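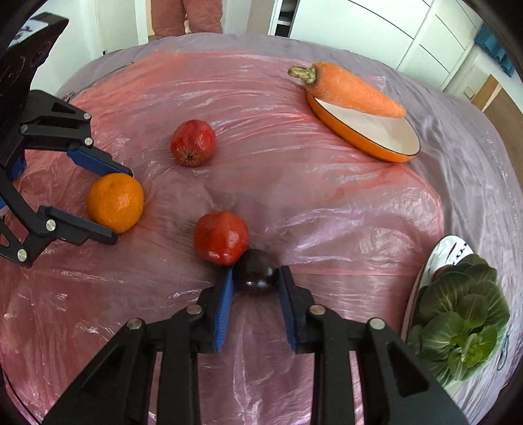
Cirwood Table Produce

Cirwood is a collection of short recordings of fruit and vegetables being picked up, moved and sorted on tables in ordinary homes. This file covers what is on the tables, how the tables are set up, and how the items are named in the notes. File formats and loading scripts are in a separate document in the same folder.

Last edited 3 May 2022.

What is in it

The items are the kind of produce you would find in a kitchen: plums, mandarins, carrots, leafy greens, and some red fruits that are harder to name. A table usually has loose fruit lying directly on the cover and one or more dishes with vegetables on or near them. In the recording shown at the top of this file, a small dark purple plum and an orange mandarin are out on the cover, a carrot rests on an oval orange dish, and a head of bok choy is on a white plate with a dark patterned rim.

There are 400 recordings in this release. They were made in homes at two sites, listed in the notes as Brisatholm and Hầu. Each recording has one text note.

Table setup

The person setting up the table clears it first, lays a cloth over it, and may add a plastic sheet on top. The cloth and sheet are whatever the household has. One table has a crinkled translucent pink sheet over a pale lilac cloth. Sheets are not pulled tight, and folds are left in. Small round items sometimes roll into a fold and stop there, and the note says so when it happens.

Dishes also come from the household. They are not matched, and they can sit at a tilt if the cover under them is bunched up.

The room is left as it is. Doors may be open or closed, and other people in the home may walk past or stand nearby.

Activities

Pick and place: one item is lifted from the cover and put down somewhere else on the cover.

To dish: one item is moved from the cover onto a dish or plate.

From dish: the reverse.

Group: items of the same kind or color are brought together. No order is given.

Clear: everything loose ends up on a dish, or at one side of the table.

A recording can hold more than one of these. The note lists them in order, separated by commas.

Naming rules

Use the everyday name if you are sure of it: plum, mandarin, carrot, bok choy.

If you are not sure, use color plus "fruit" or "vegetable". "Red fruit" is the most common entry of this kind. It takes in a shiny, lumpy item that could be a wax apple or a small red pepper, as well as a rounder, mottled one with a brown calyx that could be a pomegranate or a guava. Do not guess between the two options in the name field. Put the guess in the comment field with a question mark.

If two items share a name, add "near" or "far", measured from the front edge of the table.

"Dish" means anything oval or with a raised side. "Plate" means flat and round. Older notes from Hầu use "tray" for both.

Stems, leaves and calyxes are part of the item. A withered carrot top is not listed separately.

Known problems

The March batch was named before the rules above were settled. It has 50 recordings. Expect "orange" for mandarin in many of them.

Items touching each other are sometimes noted as one item. We have corrected the ones we found.

Produce was used more than once, so the same carrot may look fresher in one recording than in the next.

In 5 recordings an item falls off the table. They are marked "dropped" and have been kept in.

Changes in version 2

Added the "near" and "far" rule.
Split "move" into "to dish" and "from dish".
Removed recordings where the table could not be seen for most of the length.
Fixed the spelling of Hầu in the site column.

Use

Free for research and teaching. If you publish something based on it, please name Cirwood and the version number. Corrections to item names are welcome through the Futovura project page. Give the recording number, the current name and the name you think it should have.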